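6 min read

I've been working from the Suldale bench guide for the whole of July, and I'm going to say it up front: I love this thing. It's a spiral-bound book of 118 pages plus a pack of 20 laminated cards, and it covers good practice for running robot arms in ordinary rooms, with ordinary tables and dishes. Most guides I own were written for factory floors. They tell you where to put the fence and what color to paint the line. Useful, sure, but I don't have a fence. I have a dining table.

The guide comes from Irereo, a small outfit that used to do safety walkthroughs for workshops, and the author is Benedito Meireles. He writes like somebody who has picked a lot of cutlery up off a lot of floors. Short sentences, very few acronyms, and a real fondness for the word "please."

What's in it

The book has 52 rules. Each one gets a page or two, with a plain statement at the top, a paragraph on what goes wrong if you skip it, and then a space for your own notes (bless him, the paper takes pencil and doesn't smear). The rules are grouped by when you need them: before power, before the first move, during a run, after a run, and putting away. I expected to jump straight to the "during" section and I ended up spending most of my first week in "before power," which has the best writing in the book.

Rule 4 is a good taste of the style. "Clear the reach, then clear it again with the arm's longest tool in your hand." You walk the tool through the space yourself, at arm speed, before you let the robot do it. I'd always measured reach from the spec sheet and called it done. The first time I did the walk I found two places where a gripper carrying a long spoon would sweep well past the table edge. The spec sheet knows nothing about spoons!

Rule 9 is the one on cables, and it's stricter than I'm used to. Any cable on the floor gets traced from end to end before power, with your hand on it, and moved if a person has to step over it to reach the stop button. It takes me a couple of minutes. I grumbled through it for three days and now I do it without thinking.

Then there are the tableware rules, which are what sold me on the book in the first place. Meireles treats dishes as a proper subject. He has a page on rims, a page on handles, and nearly four on spoons. His advice on layout is to mix materials and shapes on purpose, keep the near end of the table for the things you've already tested, and never let a new object's first outing be a stacked or overlapping one unless the overlap is what you're testing. If it is, write that down before you start. 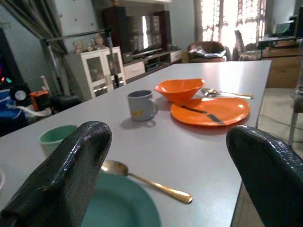 He's also very firm that you log the layout before a run and not from memory afterward. The card for this (card 6) has a blank rectangle for the table and you sketch onto it with a dry-erase pen: circles for plates and bowls, a line for each spoon with a dot at the bowl end, a little tick on a mug to show which way the handle points. My sketches are terrible and they still work. When a grasp goes badly I can look at the card and see that the handle was pointing away from the approach, and I've got something to change for the next try.

The cards

Let me talk about the cards, because I think they're the best part of the kit. They're the size of a paperback, matte on the front so they don't flash under a lamp, and punched in one corner for a ring. Each card boils a handful of rules down to what you'd say out loud to a second person. "Hands?" "Clear." "Stop?" "In reach." It felt silly the first evening. By the third I'd caught myself with one sleeve over the table and the arm already enabled, and it was the card that caught it, so I've stopped feeling silly.

The lamination is sturdy. Mine have had coffee on them and been wiped down, and the edges are still tight. The ring that comes in the box is a bit small, though, and the whole pack won't flip over it comfortably. I swapped it for a bigger one from the junk drawer.

How it compares

Before this I was using the Mesovton checklist, which is free and fits on a single sheet. I still think it's a fine place to start. It's quick, and it gets the big items right: stop button, speed limit, people out of the way. But it treats the room as a blank, and it has no opinion at all about glassware, pets, curtains, sunlight on a tabletop or what to do when the doorbell rings in the middle of a run. Suldale has a rule for the doorbell. (Rule 31. Stop the arm, then stand up. In that order.)

I also tried the Sampaio handbook last year. It's thorough and very well indexed, and if you have to satisfy an inspector it's probably the one you want. I found it hard going. It will send you from one clause to another clause to an annex, and by then the coffee's cold. Suldale does list further reading at the back for people who need the formal standards, and Meireles is clear that his rules don't replace them. He says it on the second page and again on the last. I appreciated that a lot. A house guide is a house guide, and if you've got employees or the public near your arm you need the real standards and somebody qualified to go through them with you.

Things I'd change

The section on lighting is too thin. It's one rule, and it says to run at the same time of day if you can. I can't, and I'd guess most people working in a living room with a big window can't either. A shiny spoon in the late afternoon is a completely different object from the same spoon at 10 in the morning, as far as my cameras are concerned, and I wanted at least a page on blinds and where to put a lamp.

The index skips numbers. Rules 22 through 24 are missing from it, so if you're looking for "wet floors" you'll have to flip. And I don't agree with Rule 40, which asks you to put everything away between sessions, down to the last cup. I see why he wants it — leftover objects creep into the next layout and people stop noticing them — but I'm usually coming back after dinner, and a quick sketch on card 6 does the same job for me.

The print could be larger, too. I read it standing up with the book propped on a chair, and I have to lean.

Who should get it

Anyone who's running a small arm at home, in a classroom or in a borrowed office, and who's been making up the rules as they go. That was me! I had decent habits, but they lived in my head and changed with my mood. Now they're on a ring on a hook by the door, and my partner, who has no interest in robots whatsoever, can pick up card 1 and know how to stop the thing.

If you only have an evening, read "before power" and Rule 31, and start using card 6. The rest can wait for the weekend. I'm going through "putting away" a second time now, pencil in hand, and I've already filled the notes space on Rule 40 with my objections.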